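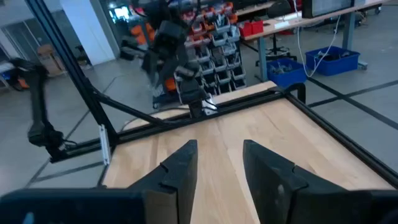
In defence of the bare table

My household has been arguing about a table for two years. It's a plain thing, pale timber strips glued side by side, bought from a clearance sale in Elstead when a café there was refitting. It has one job, which is to be a table, and in all the time we've owned it I doubt it has been a table for more than 15 minutes at a stretch. The rest of the time it's been a shelf with legs.

You know the stuff, because you have it too. The council rates notice. A single battery of unknown vitality. The bowl that was bought to hold fruit and now holds keys, a tape measure and a lemon that has gone the texture of a cricket ball. Somebody puts down a jumper on the way through to the laundry and by the weekend it has a family.

I would like to argue for clearing the lot off and leaving it off. I'm aware that this is an unfashionable position. The fashion, if you read the magazines at the physio, is for the styled table: a linen runner, three candlesticks of differing heights, a branch. I've nothing against a branch, but I have eaten at those tables and what happens is that you spend the meal talking to the branch. When the food arrives, the host picks everything up and puts it on the floor, where the dog considers it.

The other school says a table should look lived on. A friend of this persuasion keeps a sewing machine, a jigsaw and most of a bicycle on hers and calls it a creative surface. Fair enough, she does make things. What she doesn't do is start anything new, on account of the bicycle.

Then there are the people who will sell you an answer. We bought a Skilo, a bamboo caddy with 9 compartments, meant to gather up the tabletop clutter and give each bit of it a home. It worked beautifully in the sense that every compartment was full by dinner. It also took up a quarter of the table. I have since moved it to the sideboard, where it is doing to the sideboard what it did to the table.

My own conversion came in March, when we had the floors done and everything had to go into the garage. The floor bloke finished, the table came back in first, and the boxes stayed out there for a bit while my back recovered. For those few days I had nothing in front of me but timber. I noticed the grain. I noticed that the strips aren't all one colour, some of them closer to honey and others nearly white, and that one near the end has a dark fleck in it that I had been parking the mail on for the better part of our acquaintance. I rolled out pastry without first conducting a removal. I did the tax, badly, but all in one go.

People tell me a bare table looks cold, as though someone is about to be interviewed at it. I think they're confusing bare with waiting. A kitchen bench with nothing on it gets cooked on. A clear bit of shed bench gets something fixed on it, or at least something taken apart. Fill either of them and you'll find yourself chopping an onion on a board balanced over the sink, which I did for years and considered normal.

There is a cost, and I'll own up to it. The stuff has to go somewhere. In our case it went into two drawers and a tub marked Konbridge, which was the name of the removalist and tells you how long I'd had the tub. I've thrown out a fair whack of it – instruction booklets mostly, and a $500 gift voucher for a furniture shop that closed before I found it. That one stung. It had been on the table the whole time, under a placemat.

My lot remain unconvinced. As I write there's a library book at the far end, and a single sock, and I'm told both are staying until after tea.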